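About Jivby

Jivby buys, sells and catalogs world paper money. The company was established in Stindthorpe by Dong-hyun Tak, who had collected banknotes since his school years and had spent a long period writing price lists for other dealers. It remains privately owned, and Mr. Tak continues to direct it.

Our stock covers government issues, emergency money, regional and municipal notes, checks, and specimen notes from all parts of the world. We keep around 2,000 notes available for purchase at any time. Most of them are priced for the ordinary collector, and we make no distinction in service between a client who buys a single common note and one who is completing an advanced collection. Each note is sold individually packed in an inert sleeve, with a printed description bearing its stock number.

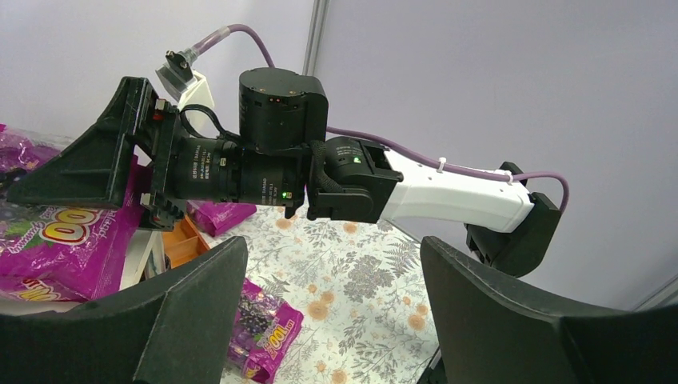

How We Describe Notes

Every note offered by Jivby is examined on both sides, under normal and angled light, by a member of the cataloging department. The grade assigned reflects the note as it is today. Pressing, washing, trimming, closed tears and filled pinholes are stated in the description whenever we detect them, and a note that has been repaired is never offered under a grade that would suggest otherwise.

Our grading follows the Grisallow Sheet, a house standard first drawn up for internal training and now supplied free of charge to any client who asks for it. The sheet sets out 7 grades, with notes on how folds, corner wear and soiling are weighed against each other. It is revised from time to time — the present version gives more attention to counting folds on large-format notes, where earlier wording had led to disagreement.
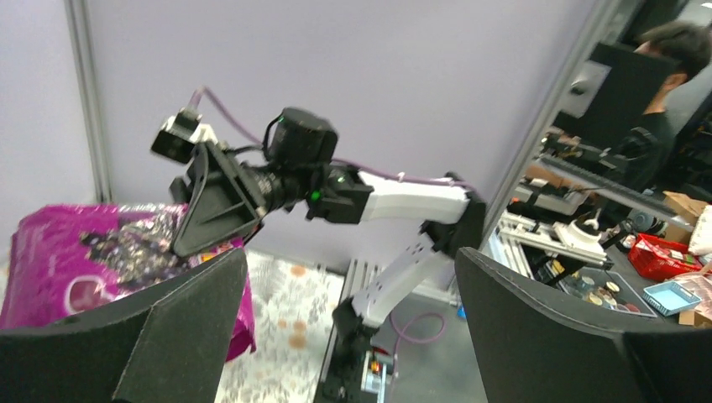 Color is the most frequent cause of error in the identification of regional issues. Many printers changed inks during a single run, and two varieties with the same date, signatures and serial prefix may differ only in shade, sometimes with a great difference in value. Older price lists are of limited help, as they tend to use a single word for a whole family of colors. Our staff therefore compare each doubtful note against reference pieces held in the office, and name the shade only after that comparison has been made. Where no reference piece exists, the description says so.

The Rácz Reference Collection

In February of our third year in business the company acquired the Rácz collection of municipal emergency notes, formed over 40 years and kept in its original albums. It comprises 700 pieces, among them a number of printer's proofs and several issues for which we have found no other recorded example. The collection is not for sale. It is used daily by our catalogers, and it may be consulted in Stindthorpe by appointment. Researchers who require images of particular notes for publication should apply in writing, stating the purpose and the intended date of use.
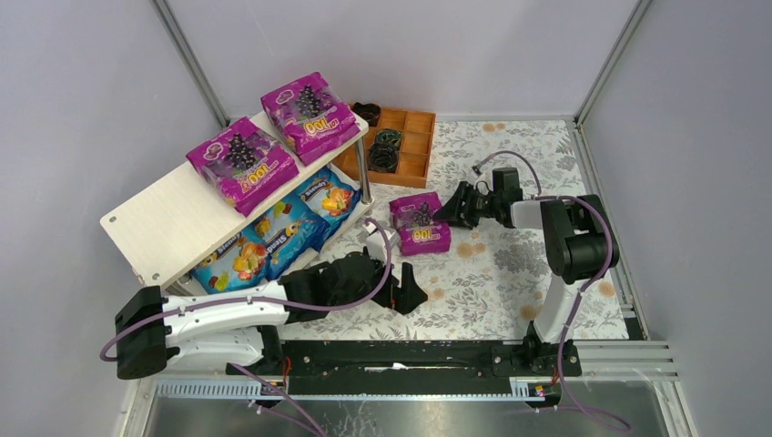 Album pages of the period were not made with preservation in mind, and many of the notes had been fixed with gummed hinges. These are being removed only where they place strain on the paper. The order in which the albums were arranged has been recorded page by page, together with the collector's penciled remarks, so that this information will remain available after the notes are transferred to modern holders.

Buying and Consignment

We purchase single notes, accumulations and complete collections. Sellers may choose an outright offer or consignment to one of our postal sales. Terms are confirmed in writing before any material is sent, and all consignments are insured from the time they reach our office. Please do not clean, flatten or remount notes before submitting them.

Guarantee

All notes are guaranteed genuine without limit of time. Any item found to be incorrectly described may be returned for a full refund, including the cost of postage.

Page last revised September 8, 2020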